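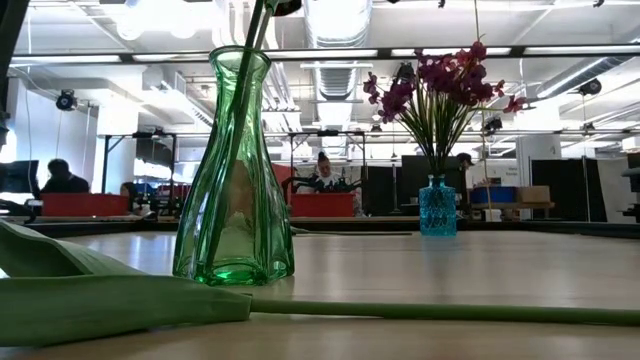 The floor at Drestar, seen across a vase table.

Cell Maintenance Technician, Drestar

We need one person to look after a two-arm tabletop cell. If you believe these things run themselves, please don't apply. The brochure says so. Our log for February has 231 entries and disagrees.

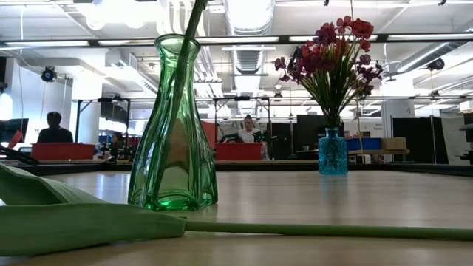
Vases, flowers and the benches behind.

The work is mostly cables, finger alignment and re-zeroing joints after a bad grip. Fabric petals and thin stems are hard on a gripper — vendors will tell you otherwise. 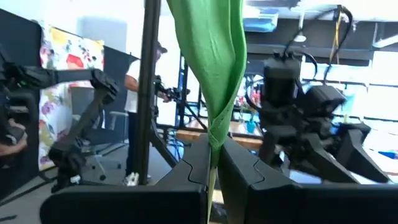
You'll also keep the spare parts shelf stocked and write down what you changed. We run 4 cells on Vatunari software, which we trust up to a point. Expect 60 minutes of checks each morning.

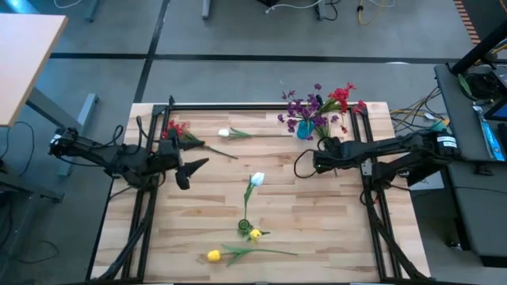
One commenter on the Proltent board wrote that self-calibration would kill this job within a year, and that a cable chain still has to be opened by hand. We agree with the second part.

31 hours a week, on site. Apply by 1st July with a short account of a repair that went wrong.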